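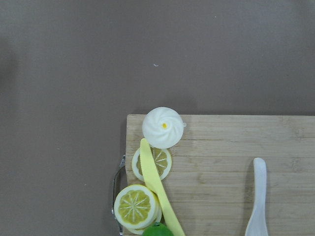
Salow, 29/01/2026

Moisture loss and firming in white bread under four household storage methods

Project report, Food Science module
Dagmar Hájek and Marta Lysenko

Background

Bread goes stale in two ways that are easily confused. It loses water to the air, and the starch in the crumb slowly returns to a more ordered state after baking, which makes the crumb firm. The second process continues even when no water leaves the loaf. A loaf sealed in plastic will therefore keep its weight and still become firm.

Advice on storage tends to treat the two as one. Paper bags are recommended for the crust, plastic for softness, and bread bins for both. The project set out to measure weight loss and crumb firmness separately over one week, using one type of loaf and four methods found in ordinary kitchens.

The refrigerator was left out. Its effect on firming is well covered in the module reading and we did not have a shelf free from other food for the whole period. Freezing was also left out.

Materials

All loaves were small white tin loaves from the Gristell bakery, collected at opening time on the first day of each round. They were unsliced, with a stated weight of 400 g. The bakery confirmed that the recipe contained flour, water, yeast, salt and a little rapeseed oil, with no added emulsifier. This matters for comparison with packaged bread, where emulsifiers are commonly used to slow firming.

The four storage methods were:

Paper: the bakery's own paper bag, folded over twice at the top.
Cloth: a cotton bag with a drawstring, washed without softener.
Bin: a Rarnora enamel bread bin with a loose lid, one loaf per bin.
Plastic: a polythene food bag, closed with a clip after pressing out the air by hand.

Weights were taken on a Hattori bench scale reading to 0.1 g, checked each morning against a reference weight. Room temperature and humidity were logged by a small battery logger on the same shelf as the loaves.

Method

Sixteen loaves were used, four for each storage method, in two rounds of eight. Both rounds took place in December. Each loaf was weighed once a day for seven days, the first reading being the starting weight, giving 112 readings in total. Loaves were taken out of their bag or bin for weighing and put back at once. The time out of storage was kept under one minute.

Whole loaves were used for weighing because a cut face loses water much faster than crust, and small differences in slice thickness would have swamped the effect of the bag. This does make the weight results kinder than what would be seen in a kitchen, where the loaf is cut into every day.

Firmness could not be measured on the same loaves without cutting them. A second set was bought for this purpose and stored in the same way, one loaf for each method and each test day. Test days were day 1, day 3, day 5 and day 7. The end crust and the next 30 mm were discarded, and a slice 25 mm thick was taken from the middle with a mitre guide. A flat disc 20 mm across was placed on the centre of the slice, a 50 g weight was set on the disc, and the depth of the dent was read from a dial gauge after one minute. Three positions were tested on each slice and the mean recorded. A deeper dent means a softer crumb.

Results: weight

Mean relative humidity in the room was 49 per cent over both rounds. The temperature stayed between 18 and 21 degrees Celsius.

Mean weight loss by day 7, as a percentage of starting weight:

Paper 9.6
Cloth 8.3
Bin 3.7
Plastic 0.8

Loss was fastest in the first two days for paper and cloth and then slowed. The bin gave an almost straight line. The four plastic-stored loaves were so close together that the differences between them were only slightly larger than the reading step of the scale would explain after handling losses (crumbs, flour from the base) are allowed for.

The spread between loaves was widest for cloth. The lowest loss in that group was 7.1 per cent and the highest 9.4. We think this comes from the drawstring, which was pulled tighter on some bags than others. The instruction in our own plan said only 'closed', and this should have been written more exactly.

Results: firmness

Mean dent depth in millimetres, day 1 and day 7:

Paper 4.1 and 0.9
Cloth 4.2 and 1.0
Bin 4.0 and 1.5
Plastic 4.1 and 1.9

All four methods lost more than half of their softness over the week. The plastic-stored loaf, having lost less than one per cent of its weight, still firmed to under half its first-day value. Most of this change had taken place by day 3, when the plastic reading was already down to 2.6.

Paper and cloth cannot be separated on these figures. The bin falls between them and plastic.

Crust

Crust was not measured with an instrument. Both authors noted its condition on each weighing day using a fixed list of words (crisp, leathery, soft, hard). Plastic gave a soft crust by day 2 in every case. The bin gave a leathery crust from day 2 onwards. Paper and cloth kept a crisp crust to day 2 and were marked hard from day 4. These notes were not made blind and should be given little weight.

Mould was found on one plastic-stored loaf on day 7 of the second round, at the base. The loaf was weighed while still in its bag, the weight of the bag was subtracted, and the reading was kept. No mould was found with the other methods.

Discussion

The weight results follow the order expected from how freely air can pass through each material. The firmness results support the view that water loss adds to firming but does not account for it. If it did, the plastic-stored bread should have stayed close to its first-day value.

For a household that finishes a loaf in two days, the choice between paper and a bin is mainly a choice about crust. Over longer periods the bin is a fair middle course – less weight loss than cloth, and no mould in the time tested. Plastic keeps the crumb softest but gives up the crust early and carries a risk of mould.

There are several limits. The firmness figures rest on one loaf per method per day, and no statistical test was attempted on them. The room was heated and fairly dry, and a damp kitchen in late summer would be expected to narrow the gap between methods and bring mould forward. One recipe from one bakery was used. The bins held a single loaf each, whereas a fuller bin would have less air for its contents to lose water to.

Further work

The firmness test should be repeated with at least four loaves per method. A cut-loaf series, with one slice removed each day, would be closer to normal use. It would also be worth reheating the day 7 slices and testing them again, as firming of the starch kind is partly reversed by heat and drying is not.

Division of work

Dagmar Hájek carried out the weighings and kept the humidity log. Marta Lysenko built the dent gauge stand and carried out the firmness tests. Both authors wrote the report. The daily readings are held with the module file and can be copied on request.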